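Laundry folding night fills up in Nellbridge

14 comments

I finally made it over to the Clulik rooms for the September folding night, and wow, people in Nellbridge really do have feelings about laundry! Aiguo Zeng started these evenings to collect warm clothes and blankets for winter, and so far 175 pieces have been sorted, folded and bagged. You drop in at 4, grab some tea and get to work on whatever is on top of the heap.

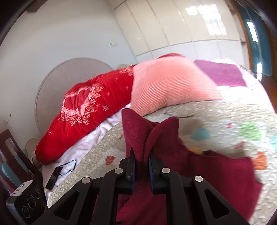 Maroon fabric on the heart-patterned bedspread.

The soft stuff is the hardest, I think. T-shirts behave. Anything thick and fuzzy slides around, puffs back up and won't keep a crease (mine looked like a sleeping cat). Yuzhen Dai told me to lift from the middle of the edge, let it hang a second, then lay it down and smooth outward with my palms. Her piles are gorgeous. Mine got better after the first 15 minutes, but not by a lot. 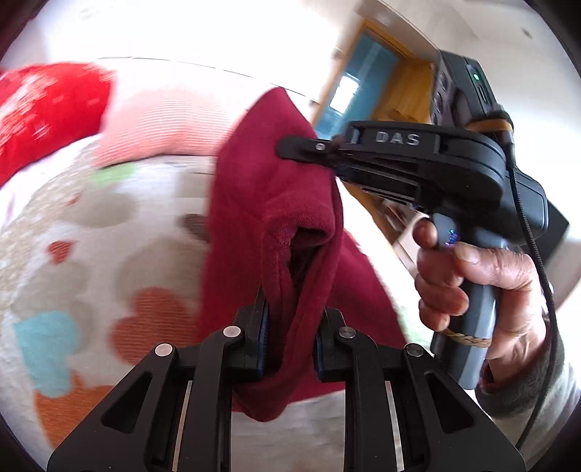 I asked Yuzhen if she folds like this at home and she laughed and said her own closet is a disaster, so I felt right at home. The finished bags go to the Wurnuvis drop-off on Cheng Street, which takes clean clothes until 5. Next folding night is in October, same rooms, and they could use more big bags.

Share 15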